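**Ticket 461 – Allowance payments not uprated in the Cukent system**

Status: open, awaiting supplier
Raised by: Benefits Support, Brunau office
Priority: 2

**Summary**

Following the January uprating, 25 claimants at the Brunau office continue to be paid the previous rate of unemployment allowance. All are recorded as living in shared housing. Claimants in other groups have been paid correctly.

**Log**

09:10 – Underpayment confirmed against the published rate table. The Utari office reports no similar cases.

10:35 – The rate table in Cukent holds the new figures. The affected records carry an old household code, which the uprating run passes over without an error message.

11:50 – Code corrected by hand on 3 records. The recalculated award was right in each case – arrears were not created.

14:20 – Referred to Fiore as supplier, with a request for a bulk correction that includes arrears.

**Interim instructions**

Staff should not issue overpayment or change-of-rate letters to this group. Any claimant reporting hardship is to be offered a manual payment on the same day. Please do not close this ticket until arrears have been paid in full.

**Attachments**
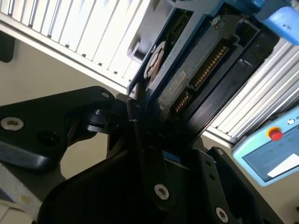
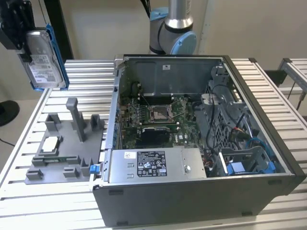
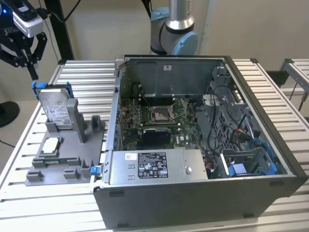
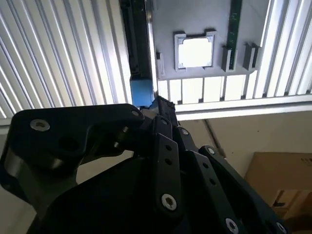 Second and third attachments: desktop tower on its side, side panel removed.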